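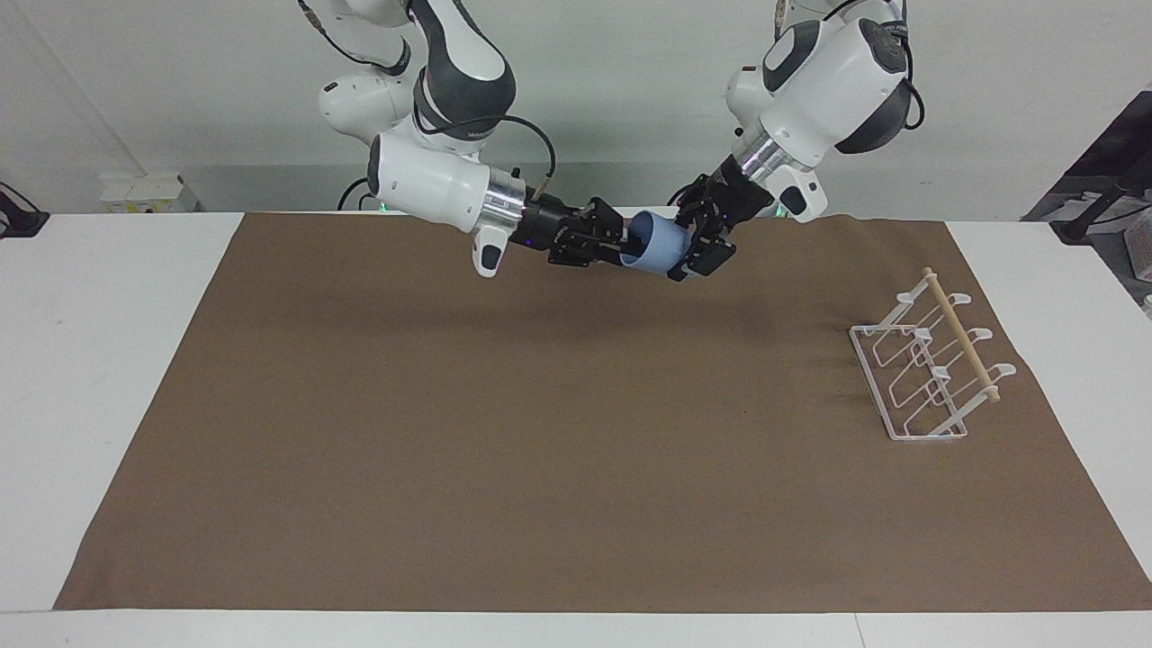
Peel strength of the removable adhesive strips was measured at 90 degrees on three substrates: painted steel, untreated polypropylene, and uncoated paper. Strips from two suppliers, Grumton and Vanach, were cut to a width of 15 mm and pressed down with a hand roller, two passes in each direction. All samples rested for 40 minutes before the first pull. The paper substrate was plain brown sheet, like the large mat covering most of the white tabletop, and it was bonded to a rigid backing plate so that it would not lift during the test. Peel force was averaged over the middle 50 mm of travel - the first and last portions of each trace were discarded.

On painted steel, both products released cleanly and the force trace stayed flat. On polypropylene the Vanach strips showed stick-slip behavior at the higher pull speed, and the average was taken over full cycles only. On paper, failure moved from the adhesive layer into the fibers in some 75 percent of pulls. These values therefore describe the paper and not the strip, and they are left out of the ranking in Section 5.

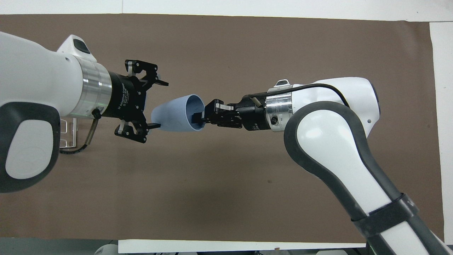
Figure 4. Pale blue plastic cup between two grippers, brown paper behind.

Repeat pulls on the same strip followed the schedule of Hordiienko, with one change: the backing film was wiped and dried between cycles. Loss of peel force was fitted per strip and then pooled by supplier.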